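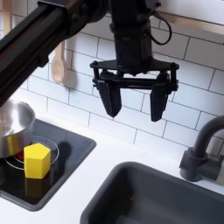 图1 测绘地点的主操作区:左为灶面,右为水槽,中间是白色台面,墙面为白色小砖错缝铺贴

搜索本站 请输入关键词 搜索

小厨房灶台与水槽之间的台面:测量、使用记录与收纳调整
室内与居住课程 学期项目报告
小组:Jotora组
指导:Fanni Farkas
打印本页 | 发送电子邮件

一、选题

课程要求每组选一处正在使用的小空间,测绘后提出一项不动结构、不换设备的改进。我们小组有四名成员,最早提出的题目是玄关鞋柜,九月份交选题表时改成了厨房。原因是组里有两个人住在Dota公寓,公寓的公用厨房离教室近,出入方便,做饭的时候也可以在旁边记录。

题目开始定为“小厨房动线”,Farkas老师认为太宽,一个学期做不完。我们把范围缩小到灶台、水槽和两者之间的那段台面。冰箱、餐桌、垃圾分类和排烟都不在本报告之内,只在影响操作时提一句。

二、现状

主操作区靠墙呈一字形。人面向墙站立时,灶面在左手边,水槽在右手边。灶面是黑色亮面,嵌在白色台面里,上面印有细的白色圆圈标示加热位置。水槽为深灰色长方形,四角圆滑,比台面低。龙头也是深灰色,装在水槽后方的台面上,出水管为鹅颈形,向左弯,扳手较短,在底座上方。

墙面是白色长方形小砖,灰色勾缝,缝很细。墙上挂着浅色木勺,勺头朝下。墙面右侧上方有浅色木质的边。

我们量得台面总长1867毫米,从左端墙角量到右端收口处。灶面右边缘到水槽左边缘的净距超过400毫米。这个数量了几次略有出入,原因是水槽开口是圆角,卷尺靠在不同的位置读数不一样。后来统一沿台面前后方向的中线测量,报告里的比较都以这条线为准。

深度方向没有单独列表。后排靠近龙头的位置放不下大的物品,前排则要留出人靠近时手臂活动的余地,真正可以放砧板的区域比净距看上去要小。

三、方法

1. 测绘

用卷尺和纸质网格图,一人量,一人读数,一人画。画完后换人再量一遍,两次对不上的地方重量。先画平面,再画墙立面。立面图上除了砖缝,还标了挂勺的位置和最下端的高度,用来判断会不会碰到锅具。

砖缝在画立面时很有用。先量一块砖的长和高,再按砖数往旁边推,比每次都把卷尺贴到墙上快。但砖是错缝铺的,隔行要错开半块左右,第一稿没有注意到,挂勺的位置因此画偏了,第二稿改正。

2. 使用记录

记录持续三周,都在傍晚做饭时间进行。记录人坐在门边,不参与做饭,也不提醒使用者怎样摆放。表格分为“取、洗、切、下锅、盛出、收拾”六栏,每栏只写物品放在哪里、有没有因为没地方放而挪动别的东西。使用者事先知道我们在记录,姓名不写进表格。

开始几次表格设计得太细,连每次转身都要写,记录人跟不上。Jin建议把转身一栏删掉,只在空白处画箭头,之后就顺利多了。删掉以前的几张表没有作废,我们按新的格式重新抄了一遍。

3. 简短访谈

饭后问三个问题:今天什么东西最没地方放;哪样东西最常找不到;如果只能移走一样东西,移走什么。回答用原话记录,整理时不改写。

四、记录中看到的情况

(一)洗完的菜往哪里放

多数使用者习惯先洗后切。菜洗好后从水槽里拿出来,放在左侧台面上沥水,然后再找砧板。这时砧板还立在别处,要先把菜往后推,才能把砧板平放下来。水顺着台面向灶面方向流,有人会顺手拿抹布去擦,有人等到炒完菜才擦。

一位使用者的说法是:“我最想要的就是洗完以后有个地方能让它自己滴水,别滴到我切菜的这一块。”这句话后来成了我们提方案的主要依据。

(二)锅柄和锅的位置

锅一般就停在灶面上,不做饭时也不收。不锈钢锅靠灶面左侧放的时候,右侧切菜不受影响。换成带长柄的平底锅以后,手柄如果朝右,就会伸到切菜区上方,切菜的人只好往水槽那边让。三周里多次出现这种情况,使用者自己多半没有察觉,看到我们画的箭头才说确实会往右躲。

(三)墙上的木勺

挂在墙上的木勺使用率很高。它靠近灶面和台面的交界,炒菜时右手抬起来就能拿到。用完之后却很少直接挂回去,因为勺上有油,要先洗。洗完往往放在水槽边上,下一位使用者到墙上找不到,就去抽屉里拿别的。访谈里“最常找不到”的答案,木勺出现得最多。

(四)龙头和水槽

鹅颈龙头的出水管向左弯,洗大锅时空间够用。水槽较深,碗碟放在底部,站在旁边的人不容易看见。有时前一个人把碗留在里面泡着,后一个人洗菜要先把碗端出来,端出来的碗就占用了中间这段台面。我们原来以为台面紧张主要是切菜造成的,整理表格后发现,从水槽里临时端出来的碗碟占的时间也不少。

(五)调料

调料瓶不固定放在操作区,各人用完带走或者放回自己的格子。做饭中途瓶子会集中摆到灶面旁边,一般两三瓶,多的时候一排。瓶子底部沾油以后会在白色台面上留下圆印,深色的酱汁尤其明显。白色台面容易看出脏,这一点在访谈里有人喜欢,有人不喜欢。喜欢的人说脏了马上知道,不喜欢的人说别人留下的印子每次都要自己擦。

五、分析

灶面与水槽之间的台面同时承担沥水、切配、放盛菜的盘子和临时放碗四件事。这四件事不会全部同时发生,但相邻的两件经常重叠。重叠最多的是沥水和切配,其次是盛盘和放碗。

如果只按面积算,这段台面加上水槽右侧的部分,做一个人的饭是够的。困难在于水槽右侧很少有人用。习惯用右手的人从水槽里拿东西,自然放到通往灶面的一侧,也就是左边。要让大家改放右边,光贴一张提示恐怕没有什么作用,除非右边有一样东西让人愿意放过去。

另外,墙面的利用集中在灶面附近,水槽上方的墙面基本没有发挥作用。考虑到鹅颈龙头的高度,挂物不能太低,否则抬手开关水时会碰到。立面图上我们把龙头的最高点画了一条水平线,线以下不考虑挂任何东西。

六、调整方案

方案甲:搭在水槽上的沥水架

架子横跨水槽,左右搭在台面边缘,菜洗好后直接放在架上,水滴回水槽。优点是切配区不再积水,缺点是架子占去水槽开口的一部分,洗大锅时要拿下来。拿下来的架子又需要一个地方放。

我们用硬纸板按实际尺寸做了模型,表面包一层塑料膜,请使用者试放空菜篮。水槽四角是圆的,模型的直角支脚第一次做得太靠里,会往下滑,第二次把支脚外移,搭到平的台面上才稳定。

方案乙:可立放的砧板槽

在中段台面靠墙处放一个窄的木槽,砧板不用时立在里面,取用时向前放平。木槽选浅色木料,和墙上的木勺接近。它的宽度要让出勺子下方的位置,以免取勺时碰倒砧板。

木槽最初打算粘在小砖上,Farkas老师看过草图后要求改成不粘不钻,公寓的墙面也不允许打孔。后来改为底部垫防滑垫,靠砧板自身的重量压住。试放时较薄的塑料砧板有些前倾,把槽口收窄以后好一些。

方案丙:木勺的两处停放点

在灶面右后方放一只勺托,做饭时用;洗净后挂回墙上。这样区分以后,沾油的勺子有地方放,干净的勺子仍在原处。勺托用的是现成的小瓷碟,从二手摊上买来,没有另外制作。

三个方案里,甲和乙可以一起用。丙最简单,试用的时候也最容易被接受。我们还讨论过把锅柄统一朝左摆放的提示贴纸,组里意见不一致,最后没有列入方案。

七、试用反馈

沥水架模型试用时,几位使用者都把菜篮放到了架上,没有再往左边的台面放。有一位觉得架子挡住了水槽里面的碗,更容易忘记洗。她的意见我们认为有道理,修改稿把架子做窄,只占水槽靠后的部分。

砧板槽的反馈分成两种。做饭比较多的人觉得方便,偶尔才来热饭的人认为它占地方。热饭的人需要的是一块能放碗的平面,对他们来说,槽前面留得越空越好。我们据此把木槽往墙边又推了一点,前面的空间按最大的汤碗来留。

勺托没有收到反对意见。但有一次瓷碟里积了汤汁没有倒掉,下一位使用者把木勺放进去以后又要重洗。说明卡上补了一句:用完请一起冲洗。

八、费用和材料

沥水架正式件考虑过购买成品,Sornura目录里有一款可伸缩的,长度合适,颜色也接近水槽的深灰色,只是价格超出课程给的材料预算。我们目前交的是木条加硅胶垫的自制件,木条表面涂了食品接触可用的油,耐水的情况还没有做过长时间观察。

木槽用的是学校木工房的边料。切割由木工房老师操作,打磨由我们自己完成。打磨花的时间比预想的长,主要是槽的内侧砂纸伸不进去,最后把砂纸裹在尺子上才磨到。

九、不足

记录时间都在傍晚,早晨的使用情况没有覆盖。早上用厨房的人停留时间短,多数只煮咖啡或热牛奶,对中段台面的需要可能完全不同。

测量只针对一间厨房,净距、总长和设备的左右关系都是固定的。灶面在右、水槽在左的厨房能不能照搬,我们没有试过。

使用者知道有人在记录,可能比平时收拾得勤快。第一周的台面明显比后两周整齐,我们倾向于认为和这一点有关,但没有办法证明。

还有一个问题是照明。傍晚记录时,水槽内部比较暗,站在门边看不清碗放在哪里,有几处位置是事后问使用者补上的,表格里用铅笔注明。

十、分工

测绘和立面图由两名成员负责,其中Jin负责全部墨线稿和尺寸标注。记录四人轮流。硬纸板模型共同制作,木槽由选过木工课的同学主做。报告的第四、第五部分经过小组讨论后统一改写,其余各部分由执笔人自己定稿,所以前后用词有些地方不完全一致。

感谢Dota公寓的住户同意我们在做饭时间旁观,也感谢木工房借出夹具。

附件清单
附件一 平面图及墙立面图(第二稿)
附件二 使用记录表(按新格式抄录)
附件三 访谈原话整理
附件四 沥水架与砧板槽尺寸图

打印本页 | 发送电子邮件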